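Trial of household chores by machine enters second stage
Losulham, 14/07/2020
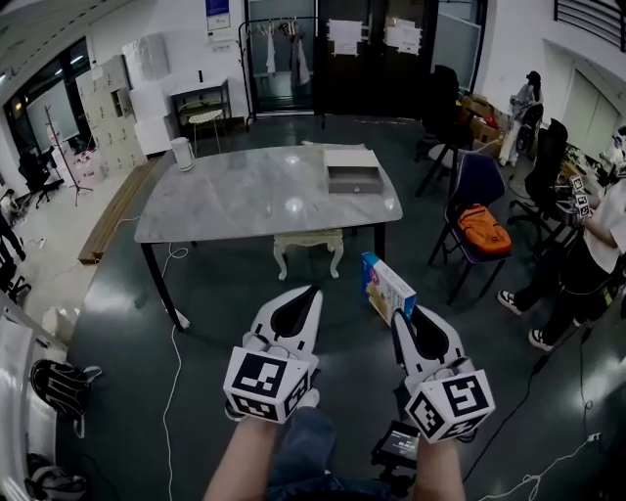
Tidying and lifting tasks to be tested until May

The Lamus Institute has confirmed that the second stage of its study into household and shop-floor chores will go ahead at its Losulham site. The study asks whether machines can yet be trusted with everyday work such as picking up small items from the floor, clearing a table or putting stock back on a shelf.

During the first stage, staff recorded 2,000 short tasks carried out by people using hand-held grippers. Small cardboard boxes, of the kind found in any kitchen cupboard or shop, made up a large share of the objects. The recordings were then used to train a two-armed machine at the institute's workshop in Zundberg, which was set 300 of the same tasks without help.

Results were mixed. The machine dealt well with boxes standing upright on a clear stretch of floor. It was much less dependable where cables or chair legs lay close to the object, and it often stopped when a box had fallen on its side. Folding clothes and handling open containers remain beyond it for the present.

"A person picks up a box without thinking about it," said Lauri Eskola, who leads the study. "The machine must judge the height, the grip and the way back to the table, and a mistake in any of these ends the task. We would not yet leave it alone in a home."

The second stage will add 40 new tasks, among them sorting returned goods and placing items in shallow trays. Rooms will be left furnished as they are normally used, and the position of chairs and tables will be changed between sessions.

Ruawai, a household goods retailer, has agreed to make 3 of its stockrooms available outside opening hours. No machine will be used on the shop floor while customers are present.

A written report on the first stage may be requested from the institute's Losulham office. Findings from the stockroom sessions will be published separately.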